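마지막 업데이트: 2월

식기세척기 쓴 지 일 년쯤 되니 세제 얘기를 좀 적어 두고 싶어졌다. 짧게 나눠서 올린다.

댓글 3

우리 집은 수돗물이 센물 쪽이다. 처음 한 달은 유리컵이 뿌옇게 나와서 기계 고장인 줄 알았다. 연수용 소금을 채우고 물 경도 설정을 한 단계 올렸더니 나아졌다. 설명서 14쪽에 다 적혀 있었는데 안 읽었다.

분말이냐 태블릿이냐. 나는 평소에 분말을 쓴다. 그릇이 적은 날은 적게 넣을 수 있어서다. 태블릿은 반으로 쪼개면 가루가 손에 묻고, 남은 반쪽은 습기를 먹는다.

공유 3

기름 많은 냄비가 들어가는 날은 태블릿. 60도 코스로 돌린다. 저온 코스에서는 태블릿이 덜 녹아서 투입구에 붙어 있던 적이 두 번 있다.

세제는 상자로 사 두는 편이다. 겉면에서 제일 먼저 보는 건 규격 표시. 병이 몇 개인지, 한 병이 몇 킬로인지. 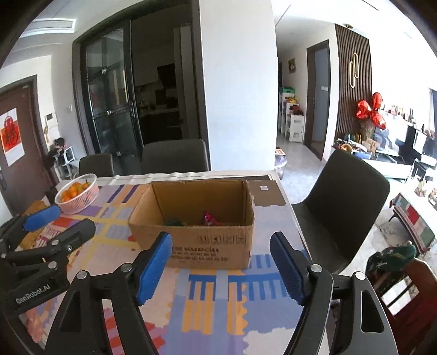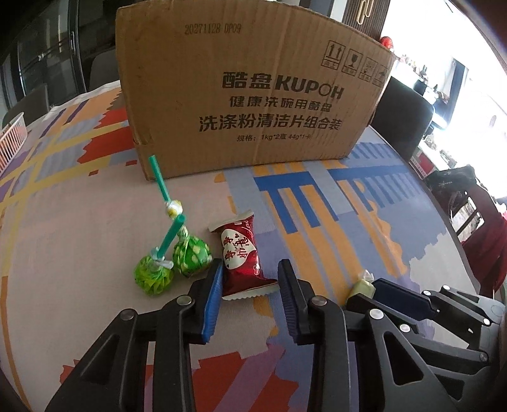
단가 계산은 한 번 돌릴 때 드는 값으로 한다. 킬로당 가격만 보면 분말이 무조건 싸 보이는데, 한 번에 얼마나 넣느냐에 따라 차이가 꽤 줄어든다. 나는 계량스푼을 통에 넣어 두고 깎아서 한 숟갈만 쓴다.

린스는 따로 넣는다. 린스 겸용이라고 적힌 세제도 써 봤는데 우리 집 물에서는 플라스틱 용기에 물방울이 그대로 남았다. 따로 넣어도 남긴 남는다. 플라스틱은 그냥 문 열고 말리는 게 빠르다.

댓글 14

보관은 싱크대 아래 말고 위쪽 장. 아래 칸에 뒀던 분말이 여름에 굳어서 숟가락으로 깨서 썼다. 아이 있는 집이면 어차피 위쪽이 맞다.

필터 청소는 일요일 저녁에 한다. 분리해서 칫솔로 문지르고 끼우면 끝. 이걸 거르면 세제를 바꿔도 냄새가 난다. 문 아래쪽 고무 패킹도 같이 닦는다. 거기에 고춧가루가 제일 많이 낀다.

애벌 세척을 하느냐는 질문이 많았다. 밥풀하고 큰 건더기만 털어 낸다. 물로 다 헹궈서 넣지는 않는다. 단, 계란 노른자 묻은 접시는 바로 물에 담가 둔다. 마르면 기계로도 안 떨어진다.

나무 도마, 무쇠 팬, 코팅 벗겨지기 시작한 프라이팬은 안 넣는다. 나무 주걱 하나는 넣다가 갈라졌다. 옻칠한 수저도 빼고 손으로 씻는다.

밥그릇은 아래 칸보다 위 칸이 잘 씻긴다. 오목한 면이 가운데를 보게 기울여 놓는다. 국그릇을 겹쳐 넣으면 겹친 자리만 그대로 나온다.

다음에는 구연산으로 내부 청소하는 주기를 적겠다. 지금은 한 달에 한 번 하는데 두 달로 늘려 볼까 생각 중이다.

공유 133

문의는 쪽지로 | 맨 위로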